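How I Get Water Marks and Scuffs Off a Painted Table
Posted in July, by the Kumus Street blog

I painted our kitchen table two winters ago and I've been fussing over it ever since. It's a flat finish (I know, I know, everyone told me to go satin) and it shows every ring, every elbow, every spot where a mug has sat overnight. I love the colour though, so I've had to learn how to look after it, and a few of you asked for the full method after my last post about the hallway bench. Grab a cuppa.

What you'll need

Two soft cloths, a bucket of lukewarm water, a squirt of plain dish soap, bicarb soda, a soft pencil eraser, and some very fine wet and dry sandpaper if things are grim. I keep 600 grit in the drawer and nothing coarser goes anywhere near the top. If you're going to touch up the paint you'll want a small foam roller and whatever is left in your tin. Mine is a Metus flat enamel and I had 184 mL left in the bottom, measured in an old jug because I was curious.

Start with soap

Wring your cloth out until it's barely damp and wipe the whole table, not only the mark. Spot cleaning on a flat finish leaves a clean patch that looks worse than the stain did. Go with long strokes from one end to the other, then do it again with clean water, then dry it straight away with the second cloth. Half of what I thought was damage came off at this stage, which was a bit embarrassing!

Let it sit for an hour before you decide what's left. Fresh white rings often fade on their own once the moisture gets out, particularly in summer.

Bicarb for the rings

Mix a spoonful of bicarb with just enough water to make a paste – think toothpaste, maybe a little runnier. Put it on your fingertip and go over the ring in small circles with hardly any pressure. Count to ten, wipe, look at it from the side with the light behind it. I give it three goes at the most. After that you're polishing the paint, and a shiny spot on a matte table is there for good (ask me about the corner near the window).

Skip the toothpaste trick, and skip the mayonnaise one too. I tried the mayo. The ring stayed put and the kitchen smelled like a sandwich for a day.

Eraser for the scuffs

Little dark scuffs from shoes, chair backs and toy wheels are usually sitting on top of the paint. Rub them with the soft eraser, brush the crumbs off, and check before you rub again. White erasers only, as the pink ones can leave colour behind. 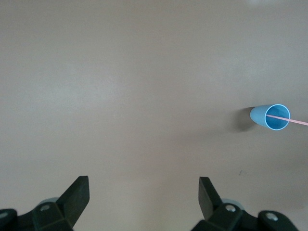

Blue plastic cup on its side on a matte taupe-grey tabletop.

Touching up

If you've still got a mark after all that, it's in the paint. Wet the 600 paper, put a drop of soap on it and feather out from the mark to about a hand's width all round. Wipe, dry, and leave it alone until the next morning. Then roll on the thinnest coat you can manage, starting outside the mark and working in. Use the roller, because brush strokes really stand out on a flat colour.

You'll probably want a second coat. I did mine after dinner, around when the house goes quiet, and put a chair at each end so no one would plonk a school bag on it.

Leave it longer than you want to. The tin says it's dry in a few hours, but flat enamel stays soft for ages underneath, and I don't put anything heavy on mine for a fortnight. Plates are fine with a cloth under them.

Keeping it nice

I use coasters when I remember. Felt dots under the fruit bowl have helped heaps, and I wipe spills as soon as I spot them. Every few months I do the soap and water routine over the whole top, usually while something's in the oven.

Next up I'm tackling the legs, which have copped a fair bit from the vacuum.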